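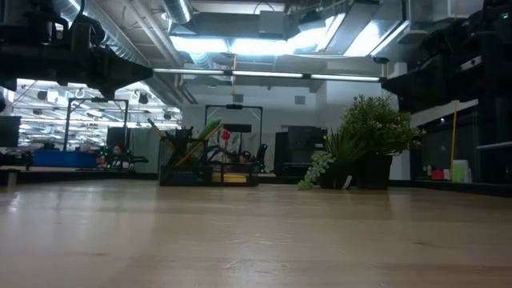
*Two-arm station with a desk organizer and two potted plants on the table.*

# Grasso Tabletop: station rules and data card

Welcome! Grasso is a set of two-arm tabletop recordings, and this file covers the rules we follow while making it. We're really happy with how much cleaner the data got once everyone worked from one page, so please read it before your first shift (it's short).

## What's in the set

- 1000 episodes, 800 for training and the rest held out
- 56 object layouts, desk items and plants mostly
- Joint positions, gripper state and video for every episode
- Operator notes as plain text, one file per episode

Layout names come from the Zumurach list. Don't make up new ones at the table -- add them to the list first, then record.

## Before you start

1. Check that the stop button works. Press it, see both arms halt, release it. Do this every shift, even if the last crew just left.
2. Park both arms high before you reach over the table.
3. Wipe the tabletop. Smudges are fine, crumbs and soil are not.
4. Set out the layout with tall things toward the middle. Stems and leaves may hang over a pot, but keep them out of the parking spots.
5. Say "arms live" out loud and wait for an answer from the next station.

## While recording

Hands stay off the table when the arms are live. No exceptions for a plant that's about to tip! Let it tip, stop the arms, then fix it and mark the episode `reset`.

Keep failed grasps. They are some of the most useful episodes we have, and Prandix (our replay checker) handles them well. Only drop an episode if a camera stream is missing or the stop button was pressed.

## Known gaps

Episode 114 has no operator notes. Lighting changed in September when we moved stations, so compare colors across that line with care.

Questions and fixes are very welcome, small ones too.

© Jasora | Contact the data team | Back to top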